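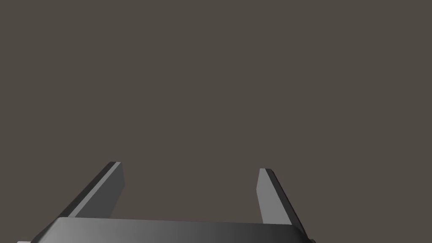 So I've been looking for work since February, and I have opinions about it now! Mostly about job boards, a little about parking garages. If you've ever filled in an online application at eleven at night you know the feeling, where you upload your résumé and then the next page asks you to type out your whole résumé. I sent out 100 applications (I kept a spreadsheet, I'm that person) and got 20 replies, and most of those were the automatic kind that thank you for your interest and then go quiet forever.

I started with the big listing sites like everybody does. Typed in "full time, near me" and got 479 results, which sounded amazing until I started clicking. The same overnight warehouse job was in there over and over under slightly different titles. A few wanted me to pay for a "starter kit" before they'd even tell me what the job was. Please don't ever do that. I don't care how nice the website looks.

What finally helped was going smaller. Haddad is a family grocery over on my side of town, and they don't post anywhere online, they just tape a sheet to the door. I only saw it because I was out of milk! They needed a part-time cashier for mornings, and the application was one page, front only, with a pen on a string. I got a call back the next afternoon. I didn't end up taking it because the hours were too short to cover rent, but I walked out of there feeling like a human being again, and I'd been missing that.

After that I made myself walk the whole strip. I did both sides of the street, résumés in a folder, decent shoes (bring decent shoes, the strip is longer than you think). Uvine, the garden place, said to come back in spring when they hire for the season. The hotel had me fill out a card. And then there was Vumden, which I'd driven past for years thinking it sold mattresses. They do office moves. They needed somebody for the front desk, daytime, full time, with some scheduling and a lot of phone calls.

The interview was short and kind of odd. We talked for a long while about how I'd handle a customer whose elevator is out, and then I got asked whether I was any good at being yelled at. I said I'd worked retail over the holidays, and that seemed to settle it.

I've been there three weeks now. The pay isn't going to make anyone jealous, but there's a $2,000 bonus if I make it through the first year, and the coffee is free and drinkable. My chair squeaks. The phone system has a hold song I already hear in my sleep, some kind of pan flute thing, and I've asked twice if we can change it.

A couple of you asked for my spreadsheet, so I'm cleaning it up and I'll put it in the next post. I need to take out the column with my comments on the rejection emails first, some of those got a little spicy.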